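4. Setting up the damp meter

The Talemley is sold as a meter that needs no setting up. Treat that claim with some doubt. Straight out of the box ours read 6 points high on a dry brick, and the quick-start card gives no way of putting that right.

1. Slide the battery cover off and fit the cell with the plus sign facing you. The arrow on the cover shows which way the cover slides and tells you nothing about the battery.

2. Hold the side button for 10 seconds. The screen goes blank, then shows the version number. These steps were written for version 19 and may not match later ones.

3. Leave the meter in the room you mean to test, out of direct sun, for an hour. The box says five minutes. We have yet to see it settle that fast.

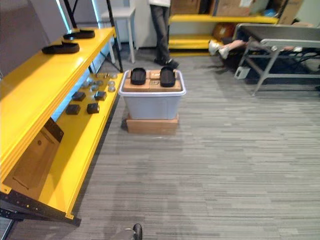
4. Press both pins against the test strip and wait for the beep. If the number is still moving, ignore the beep and keep waiting.

5. Press SET once. Pressing it twice wipes the stored readings without asking.

Note: The "wall health score" is worked out from a single reading. Take several along the same wall, write them down, and look at how they differ. A score on its own is a poor reason to pay for building work.

Caution: The pins are sharp and the cap is loose. Do not carry the meter in a pocket.

Caution: Never push the pins into a wall where cables may run – the "cable safe" light has missed live ones.

6. Repeat steps 4 and 5 after every battery change, whatever the card says about the memory.

Section last checked Thursday, July 25, 2019.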